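Tips > Desk & Shelf > Books

Kitchen Laundry Desk & Shelf Workshop Ask Us

Keeping big reference books upright on a desk

Posted Tuesday, December 2, 2025

I have been meaning to write about desk organizers ever since we moved to Pliridport, when I unpacked all my engineering books and found the good shelf had stayed behind with the old apartment (it was screwed to the wall, and I still miss it!). A mesh or slotted file organizer, the kind meant for folders, does a lovely job with books too. Give each one its own slot, keep the spines facing out, and set the whole thing close to a wall so it can't creep backward when you push a book in. 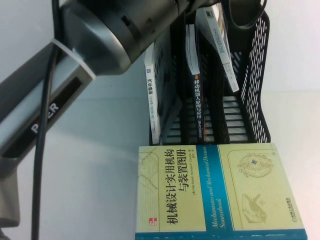 Should the heaviest book go at the end or in the middle?
Put it in the middle if you can. A heavy book in an end slot pulls the organizer over a little every time you lift it out, and a light plastic one may tip.

Now, for the really large hardcovers, the sourcebooks and picture atlases of machine parts that you love and only open on a rainy Sunday, I go back and forth. Mine stood up all through October and the pages had started to sag away from the binding, so these days the biggest ones rest flat whenever I'm not short of table. 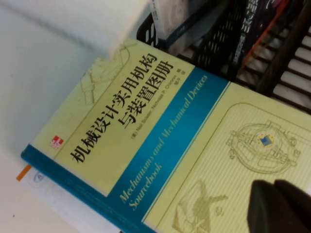

If you do lay them down, stack no more than 4, largest at the bottom, and turn the pile over every couple of months. Wipe glossy covers with a barely damp cloth and then a dry one, going gently along the spine edge where the dust likes to sit. I use an old Ritano dish towel for this, washed so many times it's soft as anything, but a clean T-shirt would do just as well. Let the covers air for a bit before you put them back in their slots.

191 shares | 16 comments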